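Workshop gallery: worktops, trays and storage at the Stirkton unit

Notes and one picture from the refit of the small assembly room at Stirkton. The room is used for sorting, kitting and light bench work. The entries are in the order the work was done, and the plan references are to the Whitcombe layout, second revision.

Ref. 1 - Floor and services
Old vinyl lifted, screed patched at the door and by the sink. Sockets moved from skirting height to bench height on the long wall. The spur for the extractor was left where it was, as the new ducting reaches it without a joint.

Ref. 2 - Long wall
Bruvex uprights at 421 mm centres. The odd figure comes from the stud positions behind the plasterboard; every upright is screwed into timber, with no plugs used. Brackets clip in from the front and can be moved with the shelf half loaded, though the makers advise against it.

Ref. 3 - Shelves
Three depths were tried on paper and the shallowest was chosen for the upper runs. Anything deeper put the back row out of reach of the shorter staff. The lowest shelf is deeper and carries the heavy stock: fixings, cable drums, the spare vice.

Ref. 4 - Table frames
Steel, powder coated, with adjustable feet. Rated at 100 kg spread evenly. The floor falls towards the sink, so the feet at that end are wound out further and locked with a second nut. Check the nuts after the first month of use and again when a table is moved.

Ref. 5 - Tabletops
Light wood finish throughout. A darker top was considered and dropped: small black parts vanish on it, and most of the parts handled in this room are black. Edges were eased by hand with 80 grit and finished finer. The tops overhang the frames by 30 mm at the front to take a clamp. No drilling into the tops without asking first.

Ref. 6 - Drawers
Two units on castors, parked under the end tables. The runners are the ordinary roller type. Soft-close was priced and not taken up. Labels go on the front face at the left, in capitals, and are replaced when the contents change.

Ref. 7 - Trays
White Mudent trays for work in progress, one job to a tray. The job card stays with the parts until the tray is emptied. At the end of a shift, trays go to the rack by the door, with urgent jobs on the top level. Trays holding solvent wipes or oily parts are kept out of the rack altogether.

Ref. 8 - Bench in use
Light wood tabletop, with a white rectangular container set back to leave the working area clear. The near part of the top is kept for the tool in hand.
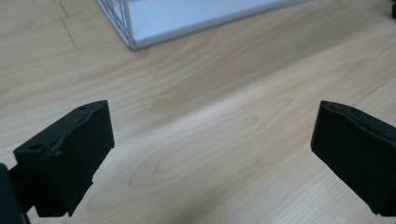 A reader in the same trade wrote in to say that pale tops mark badly within a year, and that a sacrificial sheet over the working area is cheaper than refinishing. The same message asked whether the overhang gets in the way when sitting down to work. It does not at the present stool height, but it would with a seat that has fixed arms. The sheet is a fair suggestion and will be tried on one table before any more are ordered.

Ref. 9 - Lighting
Linear fittings run parallel to the tables, hung slightly forward of the front edge so that the head does not throw a shadow on the work. Neutral white tubes. The old fitting over the sink was kept.

Ref. 10 - Outstanding
End caps for two uprights. A kick strip along the long wall. A second tray rack, once the width of the door swing has been measured again - the Whitcombe plan shows it opening the other way. Next set of entries due in July.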